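À propos de Kesus

Kesus est une petite équipe de recherche installée à Plomarport. Nous étudions comment un robot à deux bras peut apprendre des gestes d'entretien à partir de démonstrations humaines filmées à hauteur de tête, sans téléopération.

Notre sujet principal est le textile souple. Un chiffon change de forme dès qu'on le touche, et les méthodes qui supposent un objet rigide s'y adaptent mal. Nous enregistrons donc des personnes qui nettoient des tables et des bureaux ordinaires, dans des pièces meublées.
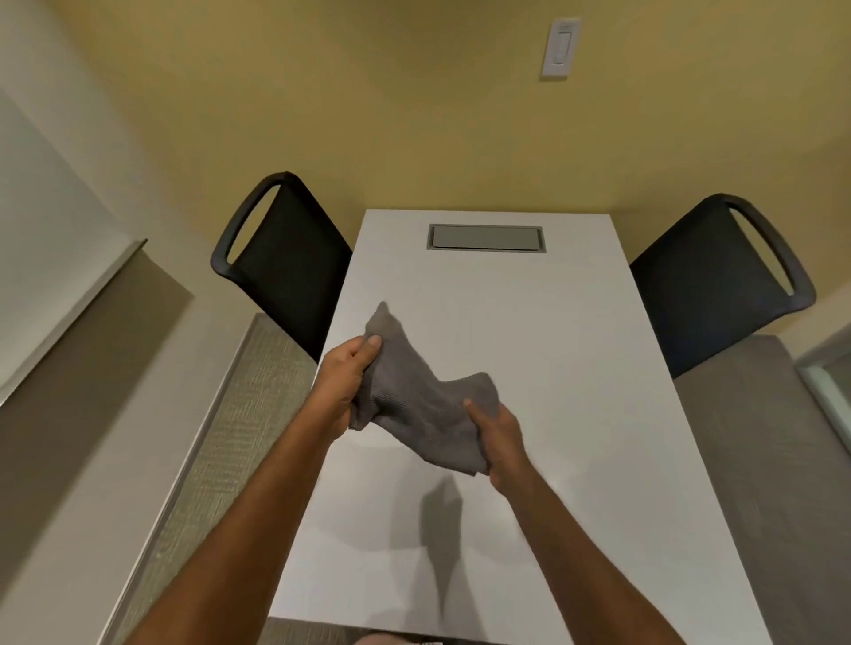 Chiffon tenu à deux mains au-dessus d'une table de réunion.

La méthode, appelée Flanus, comporte 2 étapes. La première estime la position des mains et les points de prise sur le tissu. La seconde convertit cette trajectoire en commandes pour les bras du robot, en tenant compte de leur portée. Le jeu de données contient 3 000 séquences, dont 700 sont annotées à la main.

Les bords de meuble demandent un traitement à part. Sur une surface plane, la pression varie peu. Le long d'une arête, une main frotte pendant que l'autre peut rester posée à plat sur le plateau, et une partie du tissu dépasse dans le vide.

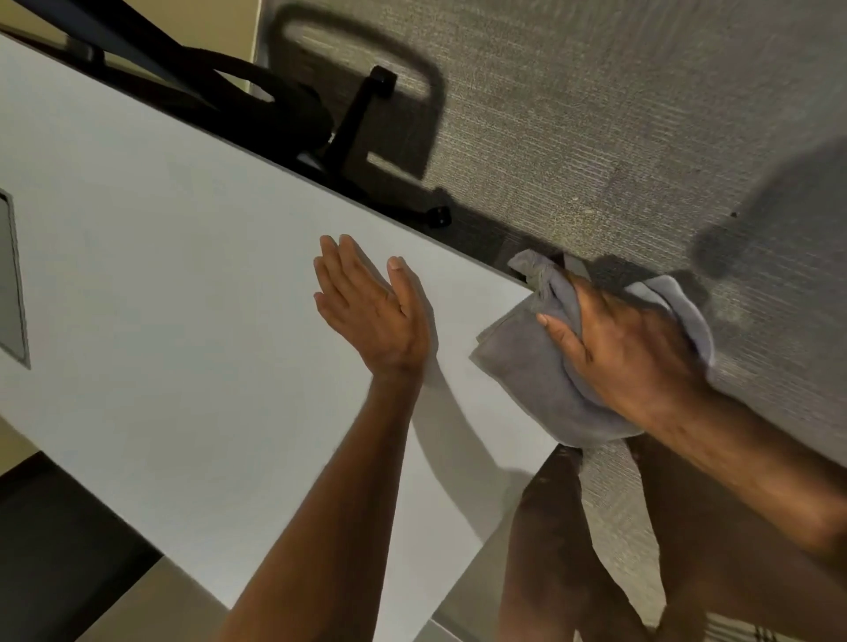 Nous avons d'abord traité cette seconde main comme du bruit. Depuis la version de mars, le modèle la conserve, et les trajectoires produites sur les arêtes sont plus régulières. Il faut environ 100 démonstrations pour adapter le modèle à un nouveau type de meuble. Les angles rentrants restent mal résolus.

Les essais sur robot sont menés avec Mabaso, notre partenaire pour la partie matérielle. Nous accueillons des stagiaires de master toute l'année. Les demandes d'accès aux données passent par le formulaire de contact.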